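From: Elvira Flores
To: Fallgate Robotics Club list
Date: Monday, September 15, 2025
Subject: Re: [fallgate-club] Is the sandal task too easy?

Hi Yurani, hi everybody,

Thanks so much for writing this up for the whole list and not just to me. I know a few of the newer members have been wondering the same thing, so I hope you won't mind if I go on a bit!

On Friday, Yurani Cuadros wrote:

> I missed the last two meetings so forgive me if this was settled.
> I read the plan for Vinditz and it says our main task is putting
> shoes away. Last year's group stacked blocks and sorted bolts and
> still only came in ninth. Won't the judges think sandals are a step
> down? Also, why two kinds of sandals if only one pair has to move?
> And who do I ask about getting time on the arms? I'm free most
> evenings except when I have lab.
>
> Yurani

First, nothing is settled, so you haven't missed any big vote. Orlando and I picked the sandals mostly so we'd have something to practice on while the rest of you were getting back to campus. If somebody brings in a better task before the end of the month, I'm all ears.

That said, I've come around to them. I thought they would be easy too, and then I sat down and tried it. A block is the same from every side, more or less, and a sandal really isn't. Come down on the strap and you can close the fingers on it nicely, but then the heel swings, and by the time you get to the holder it's pointing wherever it likes. Come down on the sole and you have to be at just the right height or you push the whole thing across the table. Stojan Kneževič (most of you know him from the Rathjen summer course) spent a whole afternoon on nothing but the approach, and he has far more patience than I do.

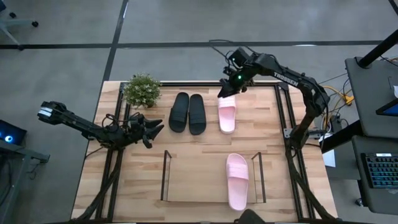

As for the two kinds, the job is to put the pink pair in the wire holder and leave the black pair alone. It sounds like a small thing, but it means the policy has to look at what it's reaching for and can't just grab the nearest shoe. The plant is there for the same sort of reason, as something to be careful around. Flor would like it back in one piece, please. She has had it since her first year and she was very nice about lending it.

About last year: I was on that team, so I'm a little tender on the subject, but I don't think the blocks were what sank us. We had 82 good demonstrations and we thought that was plenty. Then we got to the hall in March, the lights were different, the table was a little lower, and the arm kept closing on air. The Vutthorpe team came with 900 and theirs hardly put a finger wrong. We got to talking with them while we were all packing up, and they told us they'd moved their objects every single time, even when it felt silly. So that's what I'd love for us to do this year. Move the shoes! Turn them a little, slide them toward the back, swap which side the black ones are on. If you find yourself putting a sandal back in exactly the spot it was in before, give it a nudge.

Now, time on the arms. Orlando Rengifo keeps the sign-up sheet, so write to him directly and he'll put you down. We have 3 evening slots a week at the moment, and I'm hoping for another if the room stays free. New people should do their first session with one of us sitting next to them. It's no test, I promise, it's just nicer to have company, and the first hour of teleoperating makes everybody feel clumsy. I remember driving the gripper firmly into the tabletop on my very first try and wanting to go home.

A few odds and ends while I have you all. Please check the cables before you home the arms, especially the ones on the left, and if anything looks tight, stop and loosen it. Name your recordings with your initials first. And if you throw out a bad run, write down why in the shared notes, even if it's only "dropped it," so Stojan can see whether we're all dropping it the same way.

Yurani, I'll be in the lab after dinner on Wednesday if you'd like to come try it before you make up your mind. Bring a snack, we tend to run late.

Warmly,
Elvira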